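Kitchen bits, finally

Right, quick one before the school run. November already and I said I'd sort the kitchen stuff in September, so.

Everything came out and onto the white table. The rule was, if it hasn't been used in 30 days it goes in the box for the Furnness sale. Lasted until the third mug. Found a Sunberg receipt in a drawer for 142, for pans I've no memory of buying. Pans not found either.

Keeping the little toaster oven, obviously. It does fish fingers in 9 minutes and the big oven takes that long to get its light on. Wants a proper home though, by a socket, not balanced on the bread bin like it has been all year.

Greens are staying too. I seem to have a thing for green.
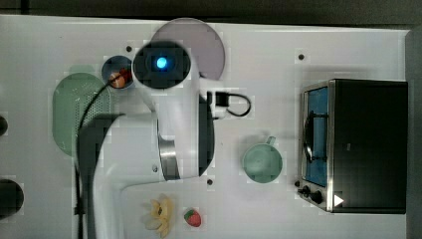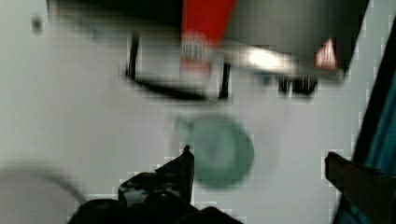
Still need a shelf. The Vutholm one is 31 deep and I think that's enough but I measured in a rush and wrote it on my hand, then washed up. Will do it again tonite.

Box for the sale is half full, which is half more than last year. Kwok do a cheap drawer divider if anyones after one, mine's ordered. More when it turns up, got to run, can't find my keys.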